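Open day at the Skosten site this February, hosted by Clinetti. Notes in order, 1/

First hall: palletising cell. Two arms, one conveyor, cartons in, stacks out. Rated at 535 cartons an hour. It stopped once for a label fault and was restarted from the panel. The guard fencing is the older mesh type. 2/

Second hall: manual gripper work on bedding, two grippers to a station. Flat pads, linkage jaws, the operator's hands doing what the arm motors will do later. The target is 2,000 recorded folds per fabric type before any training run. 3/

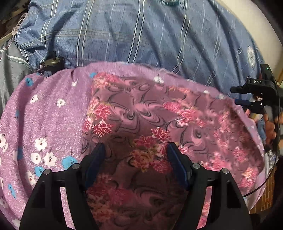 Fabric type matters more than I expected. Thin sheets slide between the pads, and thick blankets spring back at the corner if the grip is too shallow. Staff log each failed grasp with a short code. There are 200 codes, which seems a lot for an operator to remember. 4/

Asked about pad wear. Pads are swapped every 5 shifts whatever their condition. No wear data was on show. Clinetti said Salminen supplies the replacements and does its own testing. 5/

Trulletti had the last stand, a scheduling package for mixed cells. Slides only, no live link to the hall. The screen layout was clear. I couldn't get an answer on what happens when a station drops off the network mid-job. 6/

Parking is behind the loading bays and the signs for it are poor. Allow extra time at the gate if you go to the afternoon session. The handout has the cell layouts on the back page, drawn to scale. 7/7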